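Filed under: Everyday, Getting about
Posted in March by Innes Baxter

I gave up the car in the autumn and have walked to work since then. It takes 2 buses or one long walk from our side of Dunbar Road, and the buses don't meet up, so I walk.

The first month was mostly a matter of shoes. I had a pair of trainers that were fine for the shops and no good for anything further. My left heel blistered, healed and blistered again. Merja at work told me to buy wool socks and go up half a size, which I did, and I've had no trouble with it since. The shoes cost more than I'd normally pay but I was saving on parking.

The second thing was what to carry. I used to throw everything on the passenger seat and never think about it. Laptop, lunch, a spare jumper, library books that were due back weeks ago. On foot you feel all of it by the top of the hill. I put things on the kitchen scales one evening and found my water bottle was 600 grams full and my lunch box 400 before any food went in it. The lunch box has been retired. I use an old ice cream tub now.

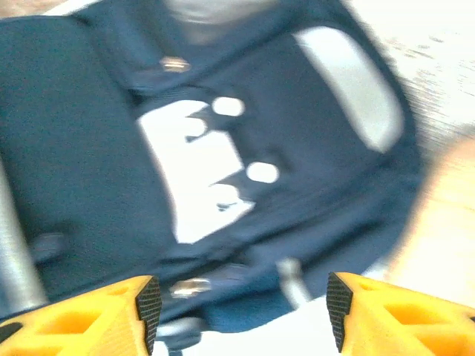
Navy, with a white crown on it.

I tried a shoulder bag for a while and it gave me a sore neck, always on the same side. Two straps are better. I keep them short so the weight sits high, and the laptop goes flat against my back with the jumper in front of it.

Rain is less of a problem than I expected. I keep dry trousers in my desk drawer and have needed them five times all winter. Wind is worse, mainly on the bridge, where there's no shelter and the lorries come past close.

I leave at ten past seven. In December that meant doing the whole thing in the dark, but now it's light by the time I reach the allotments and there are people about. Naveed from the bakery is usually bringing the board out as I go by. I've started buying a roll there most mornings, so some of the parking money is going on that - I haven't worked out how much.

The council has put up a notice about closing the footpath by the school for drainage work. The way round adds 500 metres. I'll try it next week and see what time I get in.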